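Wood and Moisture: Notes for Week 2
Course reader, Clondard evening program

Solid wood takes in and gives off water with the air around it, and its width changes as it does. Length hardly changes at all. A panel made from several planks joined edge to edge moves as one wide piece.
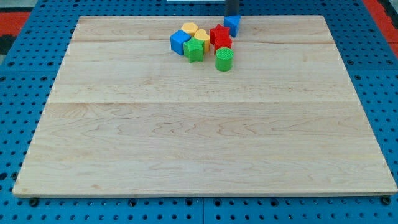

Rokeya Gazi asked after the last session whether a good glue joint stops the movement. It does not, she was told, and she pointed out that her old textbook says the same thing but gives no way to check it. The check is simple. Measure the panel across the grain in July, write the figure on the underside in pencil, and measure again in November at the same spot.

Terms to know

Seam: the line where two planks meet. A change in shade at a seam is common and tells you nothing about strength.
End grain: the cut ends of the fibers. It takes in water faster than the face does, so finish it with an extra coat.
Cupping: a bend across the width, often found when one face has been sealed and the other left bare.

Fastening

Do not screw a wide panel down tight along both edges. Fix it at the center and use slotted holes toward the edges. The Brurkeck table, which we look at next week, was screwed tight all the way across and split along the grain.

Reading: Rahman handout, page 89. Bring a tape measure and a pencil.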